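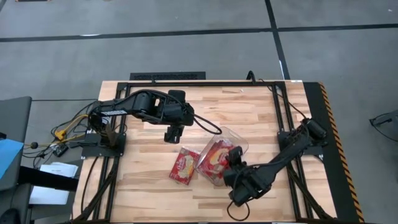
Our project looked at how boxed dry foods are stored in shared student kitchens, and whether putting the boxes into open containers saves any shelf space. We worked with the kitchen on the second floor of Grimutcombe Hall, where 14 residents share one pantry cupboard. Most of what people keep there comes in flat cardboard boxes, and the boxes are usually stacked wherever they fit. For the packing trials we used clear plastic containers with rounded corners, like the one on the butcher-block table with red packaging in it and a red box lying on the wood to its left. We chose clear ones so the printing on a box could be read through the side. The rounded corners caused more trouble than we expected. A box has square corners, so it cannot be pushed all the way into the end of a container, and a strip of floor is left over.

Method

We measured the cupboard shelf first. It is 700 mm wide and 387 mm deep. The containers are 319 mm long on the outside, so they fit front to back with some room behind them. We then packed the same set of boxes three ways: flat, on the long edge, and on the short edge. Each packing was done by a different member of the group, and Cirilo Manríquez wrote down the results. A packing was rejected if any box stuck up far enough to touch the shelf above.

We also asked residents to find a named item in the cupboard before and after the change. They were not told where it had been moved.

Results

Boxes on the long edge gave the best use of the container. Laying them flat was the fastest to do, but the lower boxes could not be taken out without lifting the others. The short edge packing was rejected for the two tallest boxes.

Residents found items faster after the change. Two of them said they would have liked labels anyway, mainly for opened boxes with torn fronts.

Problems

We had planned to compare two container brands, Helura and Zillia, but the second order came too late in June to be tested. The cupboard door also sticks, which added time to some of the search trials. We left those trials in.

Recommendations

The Ndlovu Hall kitchen has asked to try the same layout. We suggest they measure shelf height before buying anything, pack on the long edge, and keep opened boxes in a separate container at the front. A straight-sided container should be tested next.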